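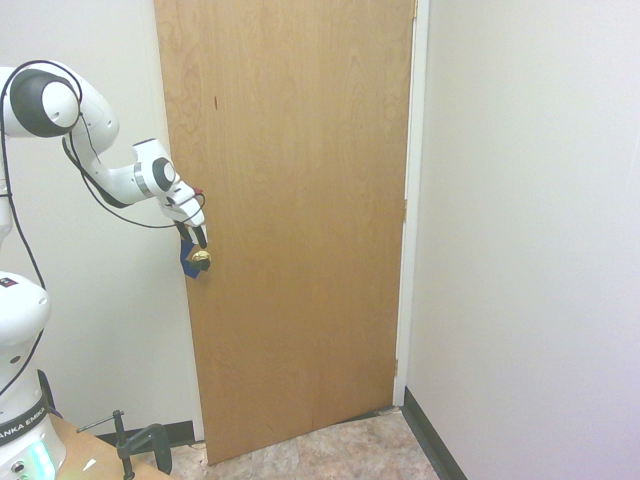
Week three of trying to learn Lithuanian before July and I am so tired. My grandmother's cousin Sigita Žukauskas is turning 90-something (she won't say) and the whole family is going over, and I got it in my head that I would give a toast. A real one. Not read off a card. So every evening after the dishes I sit down and do 46 flashcards and forget most of them by breakfast. The trick that's working best is sticking words on things I look at all day. Door is durys, which is always plural, even when there's one of them, even a plain closed wooden one with one brass knob. Why plural?? Tarmo says don't ask, just say it. Fine. Durys.

Tarmo Navickas is my tutor, sort of. He's my brother in law's coworker and he gets paid in banana bread. We do an hour on the phone and he makes me say everything three times, then sighs. Good sigh or bad sigh, I can't tell yet.

Things I have so far:

Hello, thank you, please, excuse me, where is the bathroom. Numbers up to twenty if I go slow. The weather, kind of. Bread, butter, cold soup. I can say "I am from Ohio" with real confidence.

Things I do not have: the endings. Oh my god the endings. Every noun has a bunch of them and they change depending on what the noun is up to in the sentence. Names too! My own name gets an ending. I read somewhere you need 1,000 words to get by in a language and I thought ok, doable, but then each word is wearing five diffrent hats.

Bought the Grireo workbook, used, somebody already filled in half the answers in pencil and a lot of them are wrong. Kind of comforting.

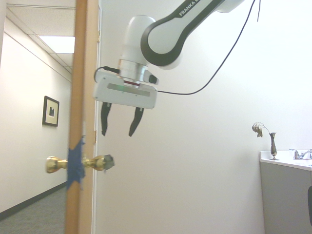 Rankena = handle. Brass door knob, close enough.

Anyway the toast. I wrote it in English first — big mistake, says Tarmo, because I wrote it fancy and now I can't say any of it. So we cut it down. Now it's thank you for the house, thank you for the letters, we are all here because of you, to your health. That's it. I practiced it in the car until the guy at the next light was staring.

My cousin Zane Lepik says Sigita speaks perfectly good English and will probably answer me in it. I know. I don't care. She wrote to my grandmother for years and years and I have the letters in a shoe box and can't read them, and that's been bugging me a lot longer then three weeks.

Got through two lines of one last night with the dictionary. It was about potatoes. More tomorrow, kids are yelling.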